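Nultbridge Ikby Bench Cell
Set-Up and Evaluation Guide
Revision: August 2019

Section 7. Comparing Grippers on the Open-Chassis Fixture

7.1 Purpose

This section describes how to set up the cell for a side-by-side trial of two grippers on the open-chassis task. The Sipos parallel gripper is used as the baseline. The Gromard linkage gripper is the candidate. Other grippers can be tried with the same steps if their payload and tool center point (TCP) are entered in the controller first.

Complete Section 5 (Arm Mounting) and Section 6 (Camera Calibration) before starting. A calibration carried over from a different camera mount is not valid for this test.

7.2 Items required

Arm controller with the evaluation license enabled
Gripper under test, with its own wrist adapter and cable
Open desktop tower
Fixture plate for small boards
Torque driver and hex bits
Grounding strap
Blank trial log (Appendix C)

7.3 Preparing the chassis

1. Disconnect the tower from AC power. Leave it disconnected for the whole trial.
2. Remove the side panel and store it away from the cell.
3. Lay the tower on its side on the table, open side up.
4. Turn the chassis so that the memory slots can be reached without the wrist passing over the drive cage.
5. Press down on each corner of the chassis. If it rocks, shim it.
6. Set the fixture plate to the left of the chassis and confirm that it does not overlap the arm base keep-out zone.

CAUTION: Do not open the power supply housing. Hazardous voltage can remain inside after the cord is removed.

NOTE: If the processor has been removed, treat the exposed socket as a no-contact area. Socket contacts bend under very light loads and the damage is hard to see.

7.4 Mounting the gripper

1. Move the arm to the service position and press the emergency stop.
2. Fit the wrist adapter. Tighten the screws in a cross pattern to the value on the adapter data sheet.
3. Attach the gripper and connect its cable. Leave enough slack for full wrist rotation in both directions.
4. Release the emergency stop and enable the arm.
5. Open the Tool page and select the gripper profile. For a new gripper, enter mass, center of gravity and TCP by hand.
6. Run Tool > Verify. The arm holds position for 10 seconds while the controller checks the payload.
7. If the result is "Payload mismatch," correct the mass entry and repeat step 6. Do not raise the mismatch limit to clear the message.

NOTE: The TCP of a linkage gripper moves along the approach axis as the fingers close. Enter the TCP for the closed position. Enter the open-position offset separately under Tool > Stroke Compensation. A parallel gripper needs no stroke entry.

7.5 Teaching the approach

1. Set arm speed to Reduced.
2. With the fingers closed, jog the gripper to a point above the memory slots. Save this as P1.
3. Jog straight down until the fingertips are inside the chassis and clear of all parts. Save this as P2.
4. Return to P1. Jog to the rear wall of the chassis and teach P3 just inside it.
5. Play P1 to P3 in single-step mode. Watch the wrist, the sensor bracket and the cable as well as the fingertips.
6. Repeat with the fingers fully open. Record any contact in the log as "Open-width interference."

CAUTION: Raised retention frames and levers on the board stand higher than the slots next to them. Teach all lateral moves at P1 height.

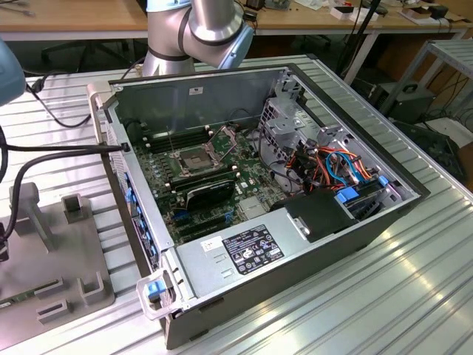
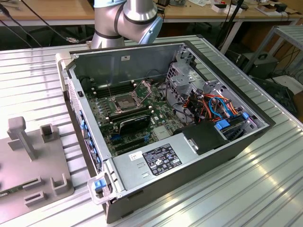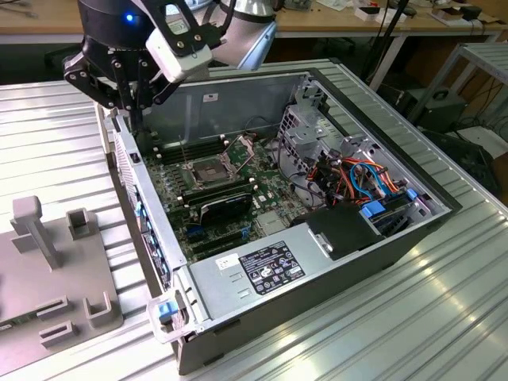
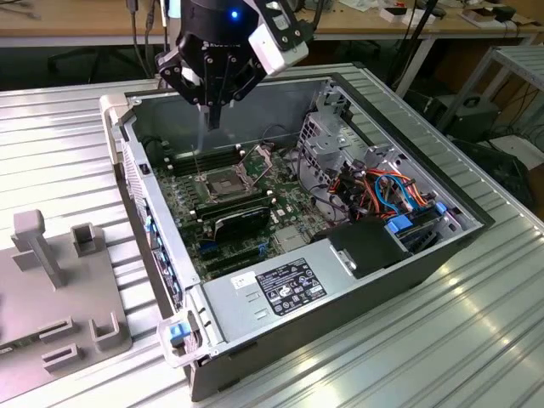 7.6 Running the trial

1. Load the program CHASSIS_REACH and select the taught points.
2. Set the cycle count to 135 for each gripper. Use the same count for both.
3. Set the force limit. Start at the lowest value the gripper profile allows.
4. Clear the event counter and start the program.
5. On a protective stop, record the point number and the force reading before resetting.
6. At the end of the run, export the log to a drive and rename it with the gripper serial number.
7. Change the gripper (7.4), reteach P1 to P3 (7.5) and repeat. Do not move the chassis between runs.

If the chassis is bumped or moved during a run, discard that run.

7.7 Reading the results

Compare the two logs on these entries:

Reach error at P2 and P3
Protective stops per run
Open-width interference
Mean cycle time

Mean cycle time is only comparable when both runs used the same speed setting. The log file holds up to 2,889 events. Older events are overwritten when the file is full, so export after every run.

Force readings taken in the first few cycles after a gripper change can drift. Exclude them if they differ visibly from the rest of the run.

7.8 Troubleshooting

Error 600, "Tool not responding": Check the cable at the wrist connector, then at the controller. Cycle tool power.

Reach error increases during the run: Check the wrist adapter screws. Recheck the chassis for rocking.

Camera loses the chassis outline: Bare metal tabletops reflect overhead light. Move the lamp or lower the exposure, then repeat the check in 6.4.

Cable pulls tight at P3: Add slack at the forearm clip and replay the path in single-step mode.

For vacuum tools, go to Section 8.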